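Friday, August 31, 2018
Evidence prep bench, Davon side

Started at the bench with the backlog from the Enriquez warehouse burglary. Intake log shows 76 items for that case. I got through 60 of them before lunch, checking bag number against log number and seal initials against the intake sheet. All 60 match. The other 16 are the long items and the pry tools, which are still in the tall cabinet waiting on boxes.

Pry marks. Made casts of the door frame section again with the gray Dremix compound. The April batch gave us trouble with bubbles along the bottom edge of the mark, so this time I mixed slower and let the cup stand before pouring. Five casts:

Cast 1, bubbles at left end, usable in the middle
Cast 2, good
Cast 3, good
Cast 4, tore on removal, I pulled too early
Cast 5, good, best detail of the lot

Keep 2, 3 and 5 for the comparison scope. Do not throw out 1 and 4. They get listed and bagged like the rest, with a note on what went wrong. We had a question about this from the prosecutor's office on the Falla case and it took most of a day to answer because the bad casts had gone in the trash.

Comparison against the flat bar is not done. I had a first look with cast 5 and there are striations worth going back to on the right third of the mark. I am not writing anything stronger than that until I have made test marks in lead with the bar and had a second examiner look at them cold.

Stage light on the scope flickers when the arm is all the way out. Pushed it back in and it held steady. Whoever is on next, check the plug at the wall before you order a bulb.

Paint chips from the same door: two layers that I can see at low power, a brown over a white. Sent the chips on to trace with the form. Did not scrape the bar. Trace wants to do that themselves and they want it wrapped in paper, no plastic. 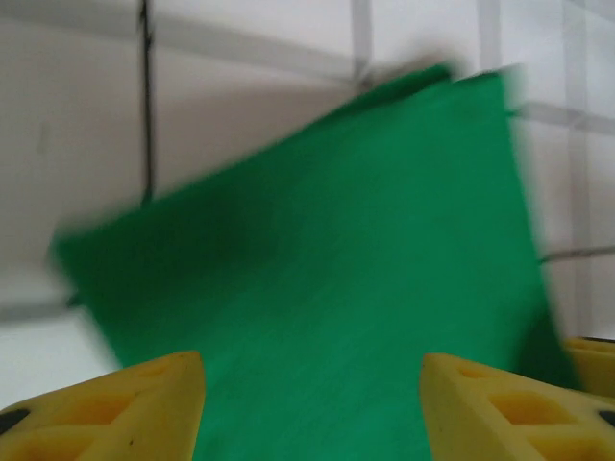 Property room count was sent over at 2:30. They have 3,353 items on the shelf as of this morning, all cases. Their sheet has the Enriquez padlock in bay 4 and ours has it signed out to this bench. It is here, in the locked drawer. I walked the sign-out slip over and they corrected their sheet and initialed it. Copy is in the case folder behind the intake log.

Supplies. One full tub of Dremix left plus what is in the open one. Lead sheet is fine. Low on the medium paper bags and out of the red seal tape, so I used the white tape from the Falla box and wrote the change on the log.

To do on the next shift:
Box and check the last 16 items
Test marks in lead, both ends of the bar, both faces
Photograph casts 2, 3 and 5 with scale, side light from the left
Call trace about the form, I may have left the agency case number blank
Scope light, see above

Drawer locked, key back in the safe and signed in at 4:50.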